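Week 5 of the gripper project

The course runs out of a rented hall this term, and each team gets one household station. Ours is the bathtub. The assignment is to record hand-held gripper demonstrations of simple household tasks, train a policy on them, and report where it fails. Our team is called Rutska, after the street one of us used to live on. The team at the next station is Trendon and they have a much better naming convention for their files.

The target is 200 usable episodes per task. As of Friday we had 643 recordings on disk across all tasks, and I would not call that good news. A lot of them are short, a lot have a bad start, and one whole batch was saved with the clocks on two devices out of sync by 12 frames. I wrote a script to shift them back. It works on everything except the episodes where the offset drifts, and I have moved those to a separate folder.

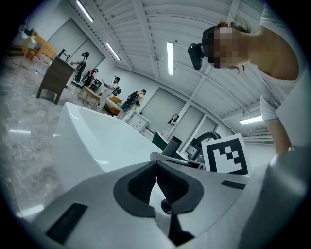 Akgül
Student member, Team Rutska (data and calibration)

Several people record in the hall at once, so the background changes from one take to the next. The handout says to leave it that way. I agree for training, but it makes review slow. I now scrub through each episode at double speed and only check three things: marker visible at the start, fingers in view throughout, no long pause before contact.

The tub is the hard part. It is glossy white and it reflects the ceiling tubes, and our tracking gets worse when the wide-angle view is mostly rim. Moving the square marker farther from the rim cut the lost-tracking warnings by some 5 percent. I had hoped for more. Next I want to try a second marker at a different height, if we can fix it so it doesn't get knocked.

Calibration notes, mostly for me: redo the lens fit whenever the camera mount has been touched. Record the gripper fully open and fully closed before the first take. Keep the old values, with a date.

We are using Zunley for labeling. It crashes on long file names, so rename before import.

The report is due in December.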